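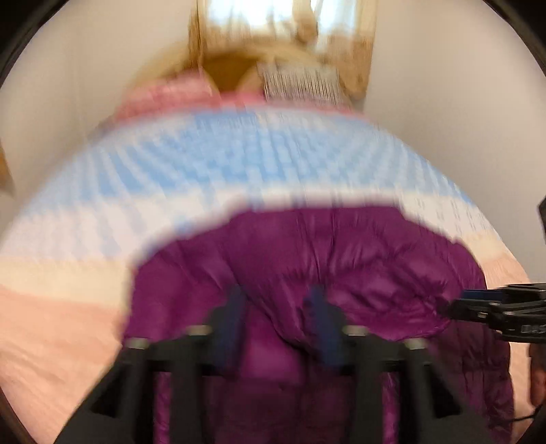 Walk Leader Training, Unit 3: Pace and Route Timing
Course notes, Guido Caputo

3.1 Stating the pace

Pace is given in minutes per mile, stops excluded. Measure it on flat pavement over at least one mile. A leader who walks faster alone than with a group should use the group figure.

3.2 Estimating time

Start with distance multiplied by pace. Add one minute for every 50 feet of climb. Add time for road crossings with signals — two minutes each unless you have timed them yourself. Descents on pavement are treated as flat.

Worked case, Pirholm loop: two miles at 20 minutes per mile gives 40 minutes. The climb to the Fülöp steps is 50 feet, which adds one. Two signals add four. Posted time: 45 minutes.

3.3 Regrouping points

Choose places where the whole group can stand clear of the path. On the Plonau route the bridge is too narrow; use the grass on the far side. The sweep walker arrives last and signals the leader before the group moves off.

3.4 Before Unit 4

Walk your assigned route once in each direction and note both times. Send the route sheet to Tímea Dudás. Revised maps for the Flilen routes replace the October set — discard the old ones.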